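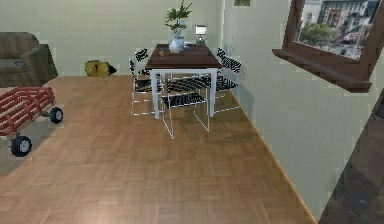 Privside Briefing app, review after 15 days

29 October 2019

Quick one, writing this between calls. I cover summits and foreign ministry stuff for a small newsletter and go through news tools like other people go through socks. Privside is the latest. It's a paid app, phone and desktop, that pulls together state media, wire copy and official statements from the countries you pick, translates them, and sends you a digest twice a day. Mine was set to both Koreas, Iran, Venezuela and Turkey. Paid for it myself, month by month.

Setup. Easy. Pick countries, pick topics, pick times. Took me longer to find my card. You can follow up to 60 named officials, and it'll flag every time one turns up in a readout or on a guest list. That's the feature I bought it for and it's the best thing in here. Deputy ministers especially. They never make the headlines but if the same deputy shows up at three dinners in a row you want to know, and I used to keep that in a spreadsheet that I updated maybe when I remembered.

Digest itself. Good, mostly. Short entries, original link right there, source named at the top and not buried. State media is marked as state media in plain words. Thank you. My last app (Wevetti, cancelled in the spring) mixed government press releases in with reporting and you had to click through to tell which was which.

Translation is where it gets bumpy. Spanish very good. Turkish fine. Persian, not great. I asked Rostam Alipour, who used to translate for our newsletter, to look over a week of the Iran items and he sent back a long email, mostly about tone. Statements that were a polite brush-off came out sounding like a threat. One "will be considered in due time" turned into "will be dealt with." You can see how that ends up in a headline. He says the Ghasemi service is still better for Persian, but it does only Persian and costs more than my whole setup, so.

Korean I can't judge. Read smooth, which doesn't mean it's right. I kept clicking through to the originals and checking against the wires anyway.

Alerts. Too many. Out of the box I got 58 on the first day, and that was a slow day, most of them the same handshake photo from different outlets. There's a "group similar" switch hidden under Delivery, not under Alerts where any normal person would look. Turn it on right away. After that it was bearable.

Search is weak — the worst part for me. No date range on the phone at all. Desktop has one but it forgets your settings every time you close the window. I wanted everything on prisoner swap talks from one particular week and gave up and used Lididix, which is ugly and slow and has had a proper archive for years. Still paying for both, which I resent.

The calendar. Nice idea. Lists upcoming visits, summits, votes. Two of the November meetings on mine had the wrong city, I reported them, one got fixed the same afternoon and the other is still wrong as I type. Dont book a flight off it.

Support was decent. A guy called Hernán Mosquera answered both my tickets, wrote like a person, told me date search on the phone is planned but wouldn't say when. Fair enough.

Battery drain noticable on my older phone. Desktop fine. Crashed 2 times, didn't lose anything.

Would I keep it? For another month, yes, mainly for the officials tracker — nothing else I've tried does that without a lot of fiddling. If you only follow one country, skip it, a good wire feed and a bookmarks folder will do you. If you work in Persian, skip it or have somebody who reads the originals. If your beat is who sat next to who, get it, but switch on the grouping first.

Three and a half stars. Will update if they fix search.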